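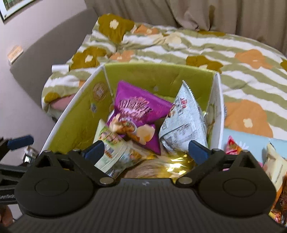
**What are you collecting?**

Short recordings of everyday tidying, made with hand-held grippers. At Kutisgate we've gathered 2,925 examples so far, and the learning system gets better company with every one! Snack packets are a favourite of ours – they crinkle, slump and slide in ways a wooden block never will.

**Do I need to know anything about robots?**

Not a thing. If you can pack a lunchbox, you can do this. Dalia Ouali runs a practice hour every Wednesday and most people are happily recording by the end of it.

**Must I use a special room?**

No, please don't! Bedrooms, kitchens, sheds, we love them all. Patterned bedding is very welcome too, as the system needs to cope with busy backgrounds.

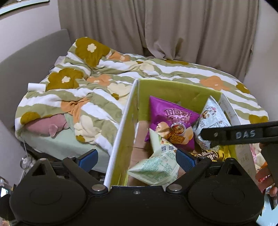
*Photo: Hamdia Bogale / Kutisgate*

**How should the box be filled?**

However you like. Mix sizes and colours, let things lean on each other, and change the order between goes. A box with compartments is great fun (try using only one side of it).

**What if I drop something?**

Keep recording, pick it up and carry on. We keep fumbles and label them, and they're some of the most useful examples we have.

**How long is a session?**

Two hours, with a break whenever your hands want one. Wrists do get tired.

**Can I see what it's learnt?**

Yes! We hold an open afternoon in April at our Dellstead workshop. Come and bring crisps.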